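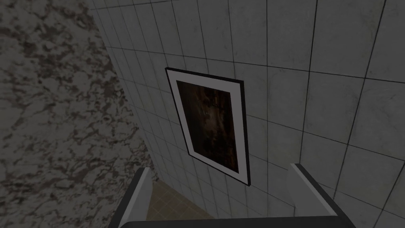 Drestmont Works | Surface Finishes Section | Shared Notebook

Home Notebook Materials Safety Contacts

We use cookies to remember your settings. Accept Decline

August, entry opened 8:40 a.m.

Subject: grout staining trials, second series

The section was asked to establish whether the dark grout supplied by Warkero leaves a permanent haze on unglazed tile when cleaning is delayed. The first series was set aside. The mixing water had been drawn from two different taps, and the panels could not be fairly compared.

For this series, 16 panels were prepared on cement board. All tile came from the same Nisberg lot. Grout was mixed by weight and left to stand for nine minutes before a second stir. The joints were filled with a rubber float held at a steep angle, and the excess was struck off across the corners of the tiles.

Half of the panels were sealed beforehand with the Quan penetrating sealer, one coat, wiped after the stated time. The remainder received no sealer. The first wash was given to one sealed and one unsealed panel together, and the delay was lengthened with each pair. The bucket was changed between pairs. Sponges were wrung until they no longer dripped.

10:15 a.m. The early pairs are clean. The unsealed panel shows a slight darkening at the tile edges, within the width of a pencil line. It did not lift with plain water.

11:30 a.m. Haze is now plain on the unsealed panels and must be rubbed hard to shift. The sealed panels still release it with a damp cloth. One sealed panel has a dull patch near a corner, probably a spot missed with the sealer. It has been marked on the back and will be left out of the comparison. 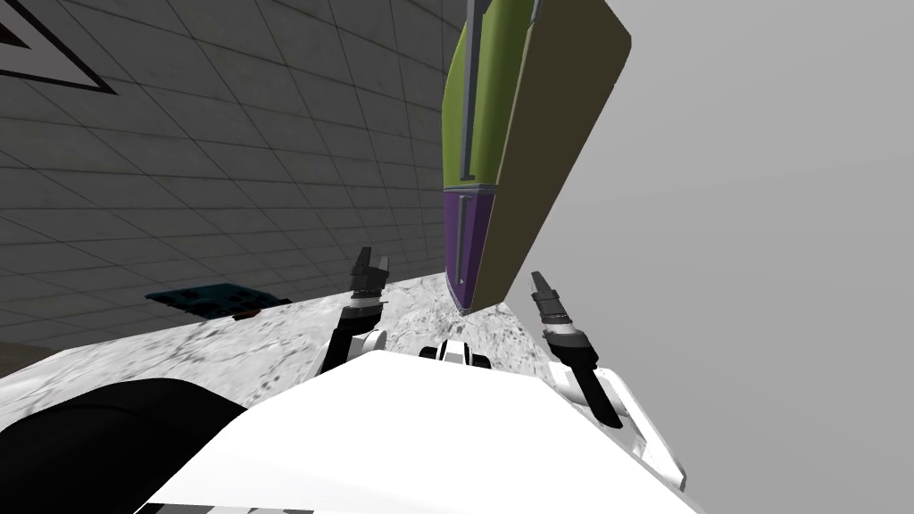 Square tile, dark joints.

2:00 p.m. The scale was checked before the last batch. The 900 g reference weight read correctly. The full batch, with water, came to 2140 g and was used up with very little waste.

3:45 p.m. The final pair was washed. The unsealed panel retains a gray film over most of its face. The mild acid cleaner has not been tried on it, and colleagues are asked not to do so until the joints have cured.

Points to carry forward:

The float used on the last four panels has a nick in one edge and left a fine ridge in the joints. It should be replaced before the third series.

Joint color varies slightly between batches. The instructions allow a range for the water, and the middle of that range was used throughout. A drier mix should be tried on spare board.

Panels are on the lower rack, face up, with paper between them. They are not to be stacked. The next reading will be taken after curing and entered on the following page.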